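用了快一个春天加一个夏天，现在来写写这套扑克筹码箱，应该算是有资格说几句了。

先交代一下背景。我们家的牌局是从三月开始的，起因是搬到 Leltgate 那边之后，邻居 Syfiqah （这是我头一个月的写法，少了个字母，正确的是 Syafiqah，全名 Syafiqah Sutanto，她看见了也没纠正我，脾气真好）请我们过去吃饭，饭后端出一副牌来，说要不要玩几把。那天我们是拿黄豆当筹码的。黄豆会滚，会掉到沙发缝里，我先生输急了还会偷偷往嘴里塞一颗，生的，嘎嘣响。第二天我就上网下单了一套正经筹码，Skindum 牌的，带箱子，带两副牌，桌垫是另外买的 Nevent 的绿色款。

## 筹码本身

先说最要紧的手感。Skindum 这套单枚 11 克，我没有拿厨房秤去验，反正拿在手里是有分量的，扔出去落在垫子上是闷闷的一声，很舒服。我婆婆从来不打牌，但她喜欢坐在旁边把筹码一枚一枚叠起来再推倒，叠了整整一个晚上，说比盘核桃解压。

边缘的处理算是中上。刚拆箱的时候有几枚摸着略毛，像塑料件没修干净的那种感觉，用了一阵子就磨平了。印花到现在没有掉，我们家打牌是边吃边打的，瓜子、凤梨酥、泡椒凤爪都上过桌，用湿布擦擦就好。有一次洒了半杯酸梅汤，我吓得够呛，赶紧放水里洗了晾干，一点事没有！

要挑毛病的话，就是面值的颜色分得不够开。有两种颜色在白天看得很清楚，到了晚上开暖光灯就有点像，我先生因此多付过两次注，每次都要嚷嚷半天。后来我们约定，往池子里放的时候把面值报出来，这才太平。如果您家里灯光偏黄，买之前最好看看买家秀里晚上拍的照片。

## 箱子

箱子是我想多说几句的部分，因为商品页面上几乎没怎么讲。

好的地方：格子的深浅合适，手指能伸进去把一整排抠出来，不像我表姐那套，要把箱子整个倒过来拍。盖子打开以后能自己立住，打牌的时候就敞着放在桌上，谁要换零钱就自己去拿，很方便。

不好的地方：锁扣。左边那个扣得紧紧的，右边那个从第一天起就松，提起来走路会有轻微的咔嗒声。我给客服写过信，他们回得倒快，说可以寄一个新锁扣来让我自己换。锁扣寄到了，螺丝没有寄。又写信，又等了 5 天，螺丝到了，比原来的孔大一圈。我就没再折腾了，现在右边缠了一根发圈，也挺好。

还有提手，装满以后偏勒手。从我家提到 Syafiqah 家也就隔一个院子，中间我还是要换一次手。打算经常带出门的朋友要考虑一下这一点。

## 桌垫

桌垫我本来是不想买的，觉得铺块桌布就行了。试过一回以后改了主意，薄桌布上发牌，牌滑得很远，收牌的时候又贴着桌面抠不起来，指甲短的人尤其狼狈。Nevent 这块垫子有一点点弹性，捏牌的时候手指按下去，牌边自然就翘起来了。发牌也稳，轻轻一推，到位就停。

刚到的时候有味道，橡胶味，在阳台上挂了几天才散。卷着寄来的，边上有四处翘，我拿字典压了一夜，压平了三处，剩下一处到现在还是微微翘着，我们就把它朝着我先生那边。

清洁方面，沾毛比较厉害，家里有猫的要准备一个粘毛滚筒。千万别学我图省事丢洗衣机，好在我在按下启动之前翻到了说明，上面写着只能手洗。

## 附送的两副牌

随便用用可以，别抱太大希望。切牌切多了边上就发白，洗牌的时候也涩。我们打了没多久就换成 Pattinasarany 文具店里卖的那种了，便宜，滑，坏了不心疼。原来那两副现在归我女儿，她拿去搭房子，因为涩，反倒搭得特别高。

## 值不值

筹码箱花了我 700 块，垫子另算。说实在的，下单的时候我犹豫了好几天，总觉得为了饭后几把牌花这个钱有点奢侈。我们又不玩钱，输的人洗碗，赢的人挑下次吃什么，就这么点彩头。可是有了这套东西以后，牌局真的就固定下来了。以前吃完饭大家各看各的手机，现在碗还没收，就有人去搬箱子了。连我婆婆都学会了看同花，虽然她一拿到好牌就要笑，笑得全桌人都弃牌，她还怪我们不陪她玩。

有朋友问我要不要买更大的套装。人少的话真不用，我们四五个人玩，这一箱从来没有用空过。要是您家逢年过节一大桌子人，那另说，不过到那时候恐怕搬箱子也得两个人抬了。

锁扣和附送的牌要扣分，筹码和垫子我很喜欢。再买一次的话我还是会选它，只是会先问清楚客服：螺丝配不配。
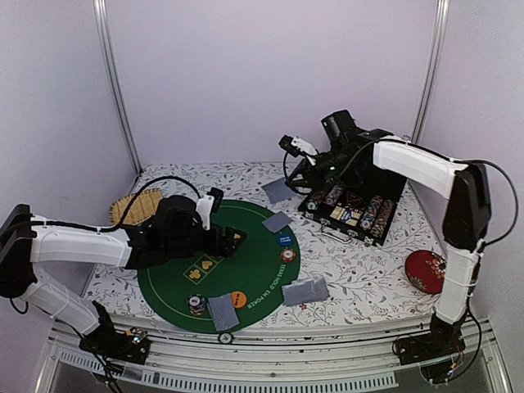
绿垫子、扑克牌和打开的筹码箱，底下是带花叶图案的白色桌面。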